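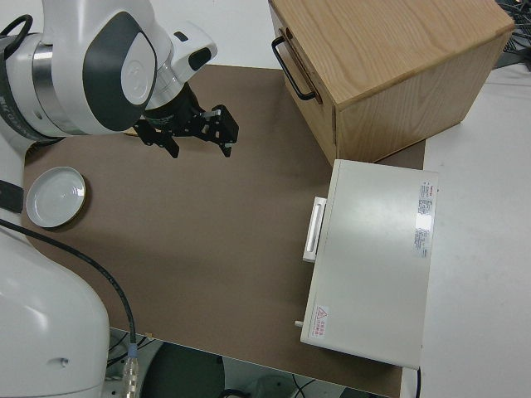
OK so our capstone team finally has a name. We are Team Meten, we have one arm, one gripper and a truly unreasonable amount of coffee. Thread for everyone who keeps asking what I do all day at Udmont!

The assignment: teach the arm a kitchen chore from start to finish. We picked putting a plate away, which sounded so easy in January that I'm a little embarrassed now.

Plates are awful, by the way. They're shallow and slippery, and if you come in a few millimeters too high the fingers close on air. Jamila Sivakumar has been rewriting our approach angle all week and she's getting very good at it (she's also started muttering at dishes in the cafeteria).

My job is the demos. You drive the arm through the task by hand, save it, reset everything, go again. We're at 407 saved and I've thrown out 29 where I bumped something or just gave up halfway.

Prof. Gamage wanted 300 before we trained anything, so yes, I'm bragging a bit.

First trained run: it went straight for the plate, stopped, and hung there for nearly 2 minutes. We all just stood there whispering "go on, go on" at it.

Sabina Mridha thinks my demos have too many pauses in them and the arm learned to dither from me. Rude – but I watched a few back and, well, yeah.

So tonight I'm redoing the slow ones. If anybody from the Skikham team is reading, how are you handling drawers?? Please write back, we're doing those next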